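The Woman Who Doesn't Believe in Your Pantry System

Kha Lý makes a living telling people where to put their bowls, and I went in doubting that anyone should be paid for this. She had heard that before. "My brother says it every New Year," she said, and cleared a chair for me.

Her business is called Rekance. She goes into small kitchens, mostly rentals, and rearranges what is already there. A first visit costs $200, which I told her sounded like a lot of money for moving plastic containers from one side of a room to the other.

"It is a lot of money," she said. "If you can do it yourself on a Saturday, do it. I tell people that on the phone and I lose the job maybe one time out of five."

I had come with a list of objections and started with wire baskets. Every organizing article I have read in the last few years ends with white wire baskets, and I have never seen what they fix. Things that were in a pile on a shelf are now in a pile in a basket.
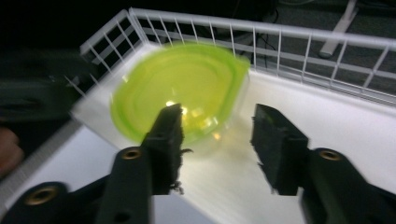

Lý agreed with more of this than I wanted her to. "A basket is a pile with walls," she said. "The walls help if the things in it roll, or if you need to pull the whole group out at once. Bowls, okay. Spice jars, no, you can't see the labels. Bags of rice, no, just stand them up."

So why use one for bowls? Bowls stack. They have been stacking without help for a very long time.

"They stack if they are the same bowls," she said. "Who has the same bowls? You have one from your aunt, two from a store that closed, the green one that came with a salad spinner. You stack those and the whole thing leans."

I have that exact stack at home. I didn't tell her.

She keeps a notebook of complaints from clients, which she calls Châu, after the first client who ever yelled at her. It was up to 151 entries when we talked. I asked to see it and she read me a few instead. One man wanted his old drawer back. One woman said the new shelf was beautiful and she had not been able to find the colander since May. Lý thinks the colander woman was right. "I put it where it looked good. She cooks pasta four nights a week. That was my mistake and I fixed it for free."

Lids were next on my list, because I think they are where the whole trade falls apart. The standard advice is to store them separately, upright, in a divider, sorted by size. I bought a divider once, the Flota one with the sliding pegs. It held lids for a month and has held mail ever since.

"I don't separate them anymore," Lý said. "Lid on the box, box on the shelf. People tell me it wastes space. Sure it does. You know what else wastes space? Nine lids with no box." 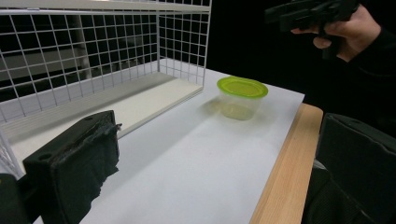 Her other rule is that a container without a lid leaves the house the same day. I asked whether this didn't just mean buying more containers, and whether that wasn't convenient for everyone who sells them. She doesn't sell any, she said, and doesn't take a cut from the people who do. She used to have a discount code with a shelving outfit called Prerkex and dropped it after two clients asked if that was why she kept recommending shelves.

"Was it?" I said.

She thought about it longer than I expected. "A little, probably."

That answer did more for her than anything on her website, which promises a "calmer home" and has a photo of a lemon. I asked about the calmer home. She made a face and said a friend wrote it.

I still don't think most people need her. A household with two adults and a normal number of cupboards can sort out its own bowls, and she more or less says so. Her better cases are the ones where somebody moved in with somebody else and there are two of everything and neither person wants to be the one to throw out the other's stuff. "Then I'm the bad guy," she said. "That's worth the money."

Before I left I asked what her own kitchen looks like. Fine, she said, except for the cabinet over the fridge, and she wasn't going to talk about that one.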